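Kanenbridge Domestic Handling Study
Interim report to the funder, second period
Prepared by Noura Abou Jaoude
Dec 10, 2020

Purpose of this report

The grant asks whether a general-purpose arm can do ordinary clearing-up work at a standard a household or a small shop would accept. This report covers the table-clearing task. The shelf-stocking task (Povach) is reported separately and is not discussed except where it affects the budget.

Position against plan

Work on the table task is two weeks behind the schedule agreed at the start of the period. The delay comes from the grasp planner, Collar, which had to be retrained after we changed the finger pads. The scoring software, Hattar, was delivered on time and has been used for every trial reported below.

We have logged 1250 scored trials out of a planned 2775. A trial is one object picked up from the table and set down in its target area. Trials in which the operator had to step in are scored as failures, even where the object was later placed correctly.

Task conditions

We moved from plain test boards to a furnished table at the start of the period. The objects are drinks containers and small loose items of the sort left out after a meal or a break. Positions are not fixed. Bottles may be upright or on their sides, caps may be on or off, and other items may stand close enough to get in the way of the fingers.

The table surface matters more than we allowed for in the proposal. A polished stone with strong veining gives the vision software many false edges, and clear containers take on the colour of whatever is behind them.
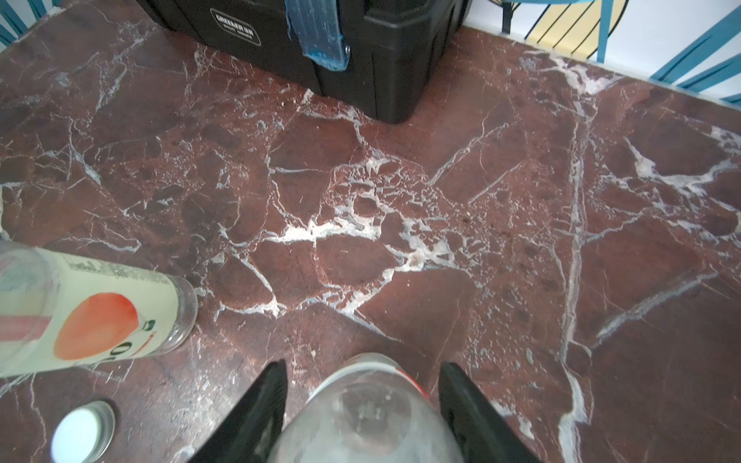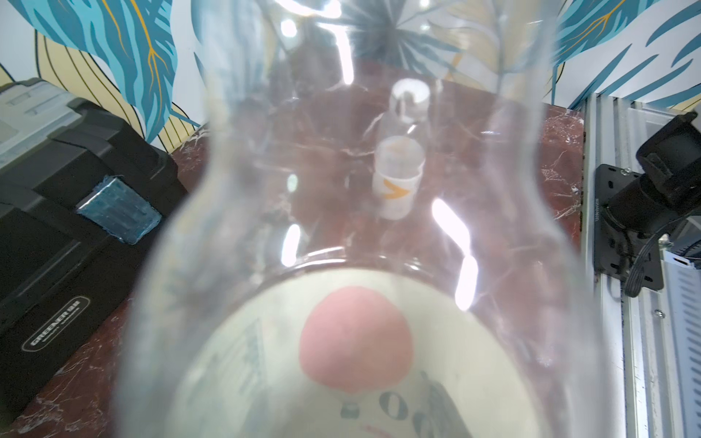
Clear containers on the veined marble table, from the gripper's point of view.

Results to date

Opaque items with straight sides are handled reliably and we do not intend to spend further time on them. Clear plastic bottles are acceptable when the label can be found, as Collar uses the label band to estimate where the body of the bottle is. With the label turned away or removed, the estimate drifts and the fingers tend to close high.

Clear glass is the weakest group. Of the failures scored so far, 328 involved a glass item, and most of these were errors of depth – the arm stopped short, or touched the item before the fingers were ready to close. Curved glass held or standing near the camera also bends the view of everything behind it, so one carafe can spoil the position estimates for several neighbours. Hattar now records these as a separate class of fault.

Loose caps remain a problem of a different kind. They are found without difficulty but lie too flat for the present fingers. Sliding the cap to the table edge works on a plain board and is unreliable among other objects.

Speed has not been a target in this period. The arm is a good deal slower than a person at the same job, and a household user would notice this before anything else.

Budget

Spending is within the approved total. The replacement finger pads were charged to consumables. We ask permission to move the unspent Povach travel money to the table task, where it would pay for a second depth sensor.

Next period

1. Repeat the glass trials with the second sensor fitted, if the transfer is approved.
2. Test a thinner fingertip for caps and other flat items.
3. Complete the remaining trials by the end of February.
4. Send the full Hattar fault log with the next report.

Our present view is that clearing a mixed table without supervision is not yet within reach of this equipment. Clearing the opaque items and leaving the glass for a person is possible now, and we would like to discuss with you whether that narrower task should be written into the final milestone.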